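Subject: Re: [edtech-schools] Gradebook export and the new term dates

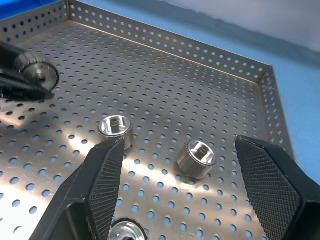 Hi all,

Thanks to Fionnuala for writing this up. I ran into the same thing at Bakke in February and can fill in a few of the gaps. I've trimmed her message and put my replies underneath each part.

Fionnuala Madigan wrote:

> We moved our Grade 7 and 8 courses from the old course site to
> Flarnow over the winter break. Most of it went across without
> trouble. The exception is the gradebook. When a teacher exports
> grades at the end of a term, any assignment that was opened in one
> term and closed in the next shows up twice, once in each column.
> The student's average then counts it twice.

Yes, we saw this too. Flarnow decides which term an assignment belongs to by looking at both dates, the open date and the due date. If they fall on different sides of the term boundary it puts the assignment in both. There is a setting for this under Course, Grading, Term rules. It is called "Assign by" and it ships set to "Any date." Change it to "Due date" and run the export again. You don't have to re-enter any grades.

The setting is per course. We had 586 student records affected across the middle school, and it took me most of an afternoon to go through the courses one at a time. If you have an admin account you can change the template first, so that at least new courses come out right. Existing courses don't pick up the change from the template. I checked this twice.

> Second question. Some of our teachers keep a paper gradebook as
> well and want to type everything in at the end of the term. Is
> there a way to let them paste from a spreadsheet? The import page
> rejects the file if even one student name doesn't match.

Have them match on student number and leave the name column out altogether. The import page wants a header row with the student number first, then one column per assignment. The assignment titles have to be spelled the way they are in the course, including capitals. Blank cells are fine and will be left alone. A zero is a grade, so tell people not to fill the empty cells with zeros. We had one science class where that happened and the parents heard about it before we did.

There is also a limit of 30 columns per file. The page does not say so. It takes the first 30 and drops the rest without a warning. Our language teachers give a lot of short quizzes and they hit this right away. Splitting the file in two works fine.

> Last, is anyone letting students see the running average during
> the term? Our principal is in favor, and several of the teachers
> are not.

We tried it with four classes in the fall. The students looked at it a lot more than I expected in the first three weeks, then it settled down. The main complaint from teachers was that the average is misleading early on, when there are only one or two grades in it. What we do now is keep it hidden until the middle of the term and then turn it on for everyone on the same day. The setting is in the same place as the term rules, a little further down the page. Parents with an account see whatever the student sees. You can't set the two separately, and I have asked for that.

I know the people at Prosau went the other way and show it from day one. Maybe somebody from there can say how it has gone.

> We have until the end of the month before reports go out, so any
> help is welcome.

If you are short on time, do the "Assign by" change first and leave the rest. Then pick one course, export it, and check a few students by hand against the teacher's own figures before you print anything. Choose a course with a long project in it, one that started before the break. Those are the ones that go wrong.

One more thing that isn't in your message. If you use the Zirkemov report card add-on, it keeps its own copy of the grades from the last time it was run. After you fix the export you have to open the add-on and press Refresh, or the report cards will still have the old averages on them. I missed that and had to reprint a whole grade.

I have a short set of notes I wrote for our teachers, two pages, with the steps for the spreadsheet import. It is written for our setup but most of it should carry over. Write to me off list if you would like a copy.

Boris Živković
Learning technology, Bakke Middle School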